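Jollby – Guía de puesta en marcha del recibidor
Publicado el 24/04/2025 por Anayeli Solís

Usamos cookies para recordar su idioma y mejorar esta guía. Aceptar | Configurar

4. El rincón de las llaves

Si ha llegado hasta este apartado, ya tiene el mueble montado y nivelado, y le queda la parte más agradecida: darles un sitio a las llaves, que son las primeras en perderse en cualquier casa, la nuestra incluida. Resérvese un rato tranquilo, vacíe bolsos, cajones y bolsillos de abrigos, y tráigalo todo a una mesa despejada.

4.1 Separar y ordenar

1. Extienda los manojos sobre la mesa y aparte las llaves que ya no abran nada conocido. Guárdelas un mes en un sobre antes de tirarlas, por si acaso.

2. Abra las anillas con una uña o una moneda fina. Las anillas gruesas se resisten bastante – tenga paciencia y no haga palanca con un cuchillo.

PRECAUCIÓN: las anillas de muelle pueden pellizcar la piel y saltar de golpe. Mantenga las piezas pequeñas fuera del alcance de niños y mascotas.

3. Reúna por un lado las llaves de diario y por otro las de trastero, buzón o segunda vivienda.

4. Asigne un color a cada grupo y anótelo en la ficha de la última página. Refugio Nava, que montó con nosotros el primer recibidor Medrano, recomienda dejar libre un color para la llave que siempre aparece después.

Nota: no escriba la dirección en las etiquetas. Con el color basta, y si un día pierde el manojo se ahorrará un disgusto.

4.2 Colocar el cuenco

5. Ponga el cuenco sobre el tablero, lejos del canto, donde la mano llegue sin tener que pensarlo al entrar. Conviene que sea ancho y bajo; en los hondos, las llaves del fondo acaban olvidadas.

6. Junte las anillas y mosquetones de cada grupo, levante el manojo por la parte metálica para que las etiquetas cuelguen sueltas y compruebe que nada se haya enredado.
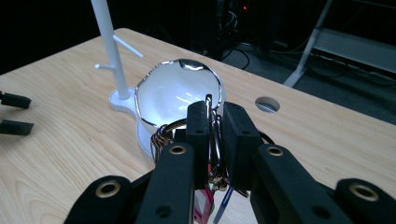 Fig. 4. Manojo de anillas y clips con pequeñas etiquetas de colores, delante del cuenco de borde plateado.

7. Deje el manojo dentro con suavidad. Si el cuenco resbala o suena demasiado, coloque debajo un disco de fieltro.

Nota: repase el contenido de vez en cuando. Los tiques, las monedas y los botones sueltos también encuentran el camino hasta allí, y un cuenco lleno de todo sirve de poco cuando uno sale con prisa.

Continúe en el apartado 5, «Paraguas y calzado».

Consultas sobre el montaje: Wenceslao Olvera, atención al cliente | © Jollby | Volver arriba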